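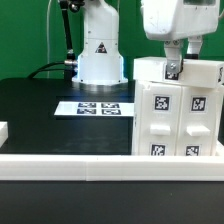 Comparing Two Parallel Grippers on a Tagged Cabinet: Setup and Test Procedure

Ambrose Bench Notes
Friday, February 24, 2023

This tutorial covers a bench comparison between the Flolano two-finger gripper and the Vuron two-finger gripper. Both bolt to the same wrist flange, and both are sold for light handling work. The test uses a white plastic cabinet with two drawers and a separate top block. The cabinet and the block carry square fiducial tags, so the pose of each part can be read before and after every run.

What you need

A tabletop arm with a free tool port. A fixed camera with a view of the whole work area. A small camera at the wrist. A printed sheet with four markers in a two-by-two grid. Tag detection software; any package that reports a pose and an error value will do. A hex key set and a torque driver for the finger brackets.

Step 1: Fix the table frame

Lay the marker sheet flat on the table in front of the arm base and tape it down on all sides. Part of the sheet may end up behind the cabinet from the fixed camera's side. Solve the table frame before the cabinet goes in, save it, and do not solve it again during the comparison. If the sheet moves, discard the day's data and start over.

Keep the arm base, the camera mounts and the front rail bolted down between gripper changes. The only hardware that should change is the gripper itself.

Step 2: Enter the tool data

Each gripper needs its own tool center point, mass and center of gravity in the controller. Do not reuse the values from one gripper for the other, even if the flange adapter is the same. We kept two tool files under the project name Netimdale and loaded the file by hand at each change. Check the result by jogging to a known point on the table and rotating the wrist. The fingertip point should stay put.

Step 3: Check the wrist view

Move the gripper in close to the cabinet and look at the wrist camera stream. At short range a white surface takes up most of the image, and auto exposure hunts. Lock exposure and gain before logging anything. Focus is also limited at this distance.
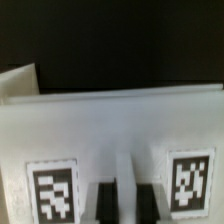

Vol. 3, No. 6

With the fingers near the surface, two tags should remain in view, one on either side of the gripper. The detector needs the entire square, border included. A tag clipped by the bottom of the image gives no usable pose, so log a tag only when all four corners are found. If just one tag is complete, take the pose from that one and flag the run. If neither is complete, back the arm off along the tool axis until one comes in.

Watch for shadows from the fingers. Dark finger pads close to a tag can merge with its black field when the white border is narrow. Raising the binarization threshold fixed this for us on both grippers.

Step 4: Run the block grasp

Place the block across the top of the cabinet. Approach from above with the fingers open, one in front of the block and one behind. Close at the lowest force setting first. Hold, read the block pose, lift, read again, set down, read a third time. Then raise the force one step and repeat.

One finger may cover the front tag on the block during the grasp. Use the tag on the end of the block for the held reading and keep the front tag for the open readings. Do not mix the two in one average unless you have measured the offset between them.

Step 5: Run the drawer pull

Retract and turn the wrist to suit the drawer handle. Close on the handle and pull in a straight line at constant speed. Log motor current along with the tag poses on the drawer front. The lower tags are partly hidden from the fixed camera by the rail, so set the fixed camera detector to the upper tags only.

Run the left drawer and then the right drawer with the first gripper, swap, and repeat in the same order.

Step 6: Compare

We ran 144 grasps per gripper and kept 3,658 tag readings after the four-corner filter. The Vuron moved the block less on closing. The Flolano held the drawer handle at a lower force setting and was easier to re-zero after a swap. Its fingers also blocked more of the wrist image, which cost readings at close range.

Plot block shift against force setting before looking at averages. A bent finger bracket shows up there as a steady shift to one side. Loosen the bracket screw, square the finger against a flat block, tighten to the maker's torque value and run Step 4 again.

Tool files from January predate the current flange adapter and should not be loaded.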